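Savach abre a alquiler su celda de manipulación sobre mesa

La firma Savach ha empezado a ofrecer por suscripción una celda de manipulación con brazo único, orientada a laboratorios que entrenan modelos de agarre con menaje y piezas de juguete. El servicio se comercializa con el nombre de Rurkik e incluye brazo, pinza de dos dedos, mesa y registro de datos.

El contrato mínimo cubre 26 sesiones. Cada sesión entrega 216 episodios teleoperados, con trayectoria articular, apertura de pinza y vídeo cenital sincronizado. La tarifa de entrada es de 2.000 euros, transporte aparte, que gestiona Trakport.

Según Mutua Mbwambo, responsable técnico de la oferta, el catálogo de objetos supera las 220 referencias. «El cliente fija las tareas y nosotros la disposición inicial. Los objetos cambian de posición entre episodios y el operador no ve la secuencia por adelantado», explica.

La configuración básica trabaja con recipientes y alimentos de imitación. El brazo se aproxima desde un lateral y la pinza desciende sobre coladores, platos o cuencos. El paro de emergencia queda en el borde de la mesa.

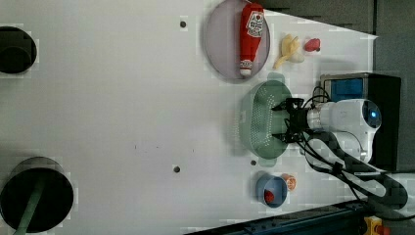 Disponibilidad

Las reservas se abren en abril. Shemweta, primer cliente del servicio, usará la celda en turno de mañana. La versión con dos brazos no tiene fecha ni precio.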